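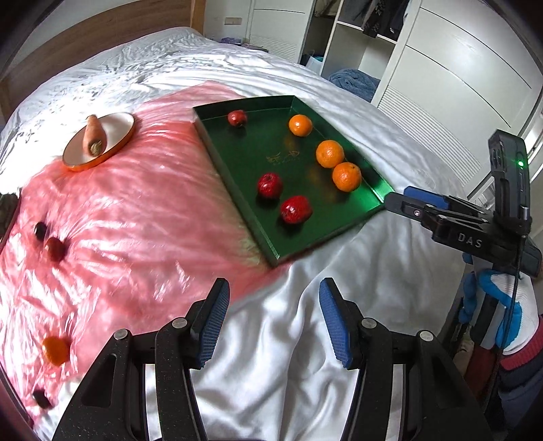
How to do breakfast in bed for a crowd (and save the sheets)

My sister-in-law Frauke Fröhlich stays with us every September and she does not believe in getting up before ten on holidays. Fair enough! So I've got pretty good at fruit in bed, and a few of you asked how I set it up. It's dead easy.

First, cover the bed. I use a big piece of pink plastic from the discount shop in Zadcombe, the see-through kind you'd wrap a gift basket in. Lay it on the diagonal over one half of the bed and leave the other half for people. Plum juice on white satin is a colour you'll be looking at for years, trust me.

Next, find a tray with a raised edge. Mine's a dark green metal one and I love it to bits. Flat boards look lovely but the minute someone rolls over you've got oranges on the floor (ask me how I know). Park it in the middle of the bed where the mattress is firmest.

Now the fruit. Three apples and three oranges is plenty for a tray this size. Wash them, dry them really well with a tea towel, then mix the colours up a bit so it isn't all red at one end. Plums and mandarins can go straight on the plastic, but keep them away from the side where people climb in!

Carrots get their own plate. I cut the tops off and give them a scrub, no peeling. Frauke dips hers in yogurt, 700 grams of it gone in one visit, so put a bowl on the bedside table if that's your thing too.

To pack up, take the plates and tray off first, then fold the plastic in from the corners so the crumbs and peel stay inside. Carry it to the sink, wipe it down with warm soapy water and hang it over the shower rail. Mine has lasted 4 visits so far and there's another one coming up.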